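In Defense of the Knob

My office replaced its kitchen microwave in February, and the new one has a touch panel with a setting for "Beverage" and another for "Beverage, Large." It has a child lock. We have no children on staff, unless you count sales, and yet someone locks it every day before lunch. Unlocking it takes a three-second press on a button that is also the button for popcorn.

I have eaten a lot of cold soup this year.

The old one had two knobs. You turned one for how hot and the other for how long, and then you stood there like an adult and waited. Jin-sol Yeom, who sits across from me and has opinions about appliances, says the knob kind is for people who can't commit to a number. She punches in 90 seconds, always 90, whether it's rice or a burrito the weight of a brick. I used to turn the dial to a little past where it looked right. My food came out fine and so did hers, so I don't know what we were arguing about.

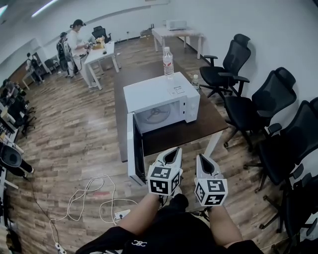
Two knobs, one glass turntable, no setting for beverages.

A knob has a position. You can see from across a room that it's pointing somewhere. The touch panel is a black rectangle until it's offended, at which point it beeps. Ours beeps when it's done, beeps again a minute later, and goes on until somebody opens the door, like a coworker who follows up on an email by walking over to ask if you got the email.

I'll grant the other side a few things. Knobs collect grease. They're lousy at short times, and if you want 16 seconds to soften butter you are basically guessing. My aunt's old Brullix had a dial so loose that one nudge took you from a muffin to a meteorite. She kept it anyway and learned where to nudge.

But the guess is part of the deal. Nobody's leftovers are a standard size. The panel wants me to declare that what I have is a Potato, and what I have is half a lasagna and some regret.

So on Friday I asked our office manager whether the next one could have dials. She told me there won't be a next one for years, and that the manual is in the drawer under the coffee filters. I looked. The child lock is on page three, right after the instructions for setting the clock, which still says midnight.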